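Gernulow intake records, release 2. Updated 09/04/2012.

The records cover cats and dogs taken in by the Cirnville animal shelter and its foster homes. One row is one animal on one stay, so an animal that comes back gets a second row with the same tag number.

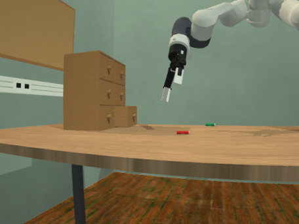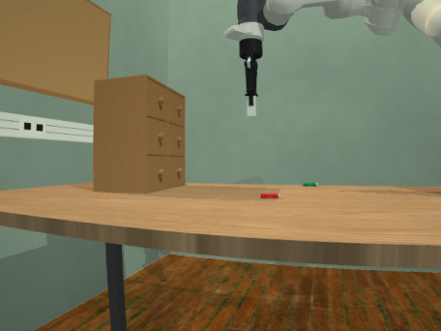

*Light wood table with a white and gray arm over it, both views.*

## What's in the download

- `intake.csv` – 555 rows, 17 columns
- `foster_homes.csv` – one row per home, names removed
- `codes.txt` – the short codes used for breed, coat and reason for intake
- `changes.txt` – what was fixed after release 1

All files are plain text with commas between fields. Dates are month first. A blank field means the question wasn't asked. `U` means it was asked and the answer wasn't known.

## Columns people ask about

`age_est` is in months. Under 12 months it comes from teeth and weight. Over that it is mostly a guess by whoever did the intake exam, and two people can easily be a year apart.

`reason` holds one code only. When an owner gave several reasons, we kept the first one written on the card.

`days_in` starts on the day of arrival. Foster days are included. If you want shelter days alone, subtract `days_foster`.

`temper` was dropped from the cat rows in January. The old form had a five-point scale that made sense for dogs, and most cats were scored on their first afternoon in a carrier. The dog scores are still there.

## Where the data came from

Paper cards were typed into Tutness by Mirjana Hoxha and checked against the vet ledger by Nikola Georgiev. Cards that didn't match the ledger were pulled and looked at again. In 16 cases neither record could be trusted, and those rows have `flag` set to 1. They are left in the file.

Microchip numbers, owner names and street addresses have been taken out. Tag numbers are our own and can't be traced back to a chip.

## Known problems

- Kittens born at the shelter have an arrival date equal to their birth date.
- Bonded pairs adopted together are in separate rows with no link between them.
- "Shepherd mix" was used very freely. Don't rely on it.
- A dog named Zaki appears under two tags. Both stays are real, but the second should carry the first tag. It will be corrected in release 3.

## Use

Free to use for study, teaching or shelter planning. Please don't use the records to rank breeds by how often they are given up – the numbers are small and the breed field is weak.

If you find a wrong row, send the tag number and the column name. A copy of the whole file isn't needed.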